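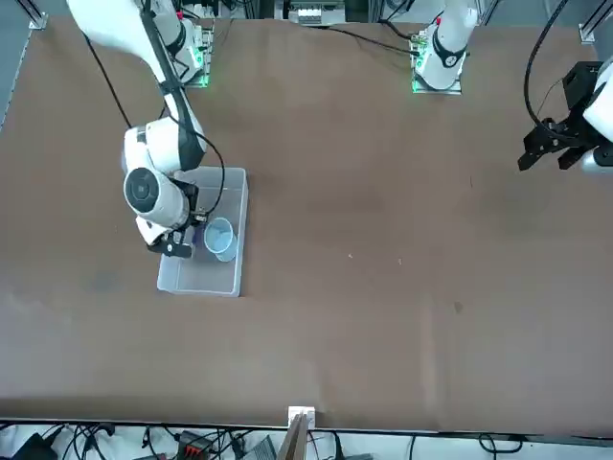 Prasert Wongsuwan objected, on reading a draft of this section, that households do not forget what they store so much as where they put it, and that a study of container type should keep the two kinds of failure apart. We accept the point. In what follows, a content error is a wrong answer to the question of whether an item is in the home at all, and a location error is a right answer to that question combined with a wrong container. The draft had pooled the two.

4.2 Container transparency and recall

Storage bins sold for home use come in three broad grades: clear, frosted and opaque. The frosted grade is the least studied. A surface lying directly against the plastic can still be made out through it, as with the brown tabletop under the floor of the bin in Figure 1, but objects a short distance behind the wall lose their outline. We expected frosted bins to fall between the other two grades on both error types.

The sample was 60 households in Ulska and Skillska. Each received 13 bins of a single grade, with no labels supplied, and was asked to use them for items needed less than once a month. Bins were filled in January and left in normal use. Recall was tested by interview after two months, without access to the storage area. Each item list was drawn up at filling and checked again on the day of the interview, so that items moved in the meantime were scored against their present location. Across the sample, 1000 recall questions were scored.

Content errors did not differ by grade. People knew what they owned, whether or not they could see it. Location errors did differ, and the order was not the one expected. Households with frosted bins made more location errors than those with opaque bins, and those with clear bins made the fewest.

The likely cause is labeling. Most households given opaque bins added labels of their own within the first week – tape, index cards, in one case a numbered list inside a closet door. Households given frosted bins mostly did not. Several said in interview that they could "more or less see" the contents and had felt no need. Color was the cue they mentioned most often, and it served poorly where two bins held items of similar color, such as winter clothing and spare bedding.

Rojanasak's earlier account of closet storage treats visibility as a simple good, to be raised where cost allows. Our results fit that account for clear bins only. Partial visibility seems to displace labeling without doing its work. We cannot rule out an effect of stacking: frosted bins were stacked higher on average, and location errors were more common for items in the lower bins of a stack. Stack height was recorded only at the interview and is not included in the model reported in Section 4.3.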